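Ticket: Pull-out waste cabinet won't close, front scraping on left side
Product: Petchrat base unit with Girko soft-close runners
Opened by: Ratree Kamolrat
Status: Closed

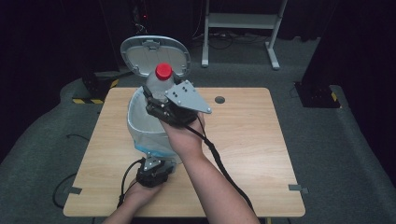 Small lidded can, gray and white, lid up.

Hi! So this is my third kitchen with Petchrat cabinets and the first time I've had to write in, which says something nice about you I guess. The problem is the pull-out waste cabinet next to the sink. It was installed in May along with everything else, painted shaker front, and it was lovely for a few weeks. Now the last inch or so it just stops. I have to lean on it with my hip to get it shut, and then in the morning it's open again by the width of my finger. The left edge of the front is also rubbing on the dishwasher panel and there's a little line in the paint already (I could cry, I picked that green for months).

Things I tried before writing:
- Took both bins out. Same.
- Vacuumed the runners. Found a lot of coffee grounds, felt ashamed, same.
- Pushed it closed really slowly. Worse, if anything.
- Turned the one screw I could see on the left, half a turn. The front went up on that side and now it's crooked too. Turned it back, mostly.

The installer's paperwork says the runners are Girko, 225 series, and the insert is a Grusilel. Does that help? I don't want to take the front off by myself if I don't have to.

Ratree

--- Reply, support, 9:40 am

Hi Ratree, thanks for all the detail, and please don't feel bad about the coffee grounds. I've seen whole spoons in there!

That finger-width gap usually means the soft-close catch has let go of its pin on one side. It happens when somebody pulls the drawer out at an angle, or when the front gets heavy use from one corner. Could you do this for me:

1. Empty the cabinet and pull it all the way out.
2. Look at the back end of each runner. There's a gray plastic hook on both. They should be sitting in the same position.
3. If one is forward and one is back, push the forward one toward the rear with a screwdriver until it clicks.
4. Close the drawer firmly once, with your hand in the middle of the front.

Leave the front screws alone for now, we'll get to those.

Charoen Kamolrat
(no relation as far as I know, but what are the odds!)

--- Reply, Ratree, 12:15 pm

Ha, my husband is going to want your family tree.

OK so the left hook was forward and the right one was back. Pushed it, nice loud click, and the drawer closes by itself again all the way!! It's still rubbing on the dishwasher side though. I slid a piece of cereal box down the gap and it goes in fine at the bottom and gets stuck near the top.

--- Reply, support, 1:05 pm

Great, that's half of it. The cereal box test is a good one, I'm stealing that.

Tight at the top and fine at the bottom means the front is tipped sideways a hair. Inside the cabinet, behind the front, you'll find a bracket on each side with 2 screws. Loosen them all a quarter turn, no more. Then put a Jolter shim (the thin ones from the little bag taped under your sink base) between the front and the dishwasher panel, near the top, and hold the front snug against it while you tighten everything back up. Pull the shim out and try your cereal box again. You want the same gap from top to bottom.

By hand only please, no drill. The screws go into MDF and they strip if you look at them wrong.

For the paint line, I can mail you a touch-up pen in your color. I just need the code from the sticker inside the sink door.

--- Reply, Ratree, 6:30 pm

Done! It took me nearly 35 minutes and most of that was finding the shims, which were in the junk drawer and not under the sink at all. The gap is even, cereal box slides all the way up, no scraping. Closed it maybe a dozen times just to watch it go.

Paint code is 3000. Thank you so much, Charoen.

--- Note, support

Catch reset on left runner, front realigned by customer, no parts needed. Touch-up pen, color 3000, requested from the paint shop. Asked customer to write back on this same ticket if the catch lets go again, in which case we send a new pair of runners.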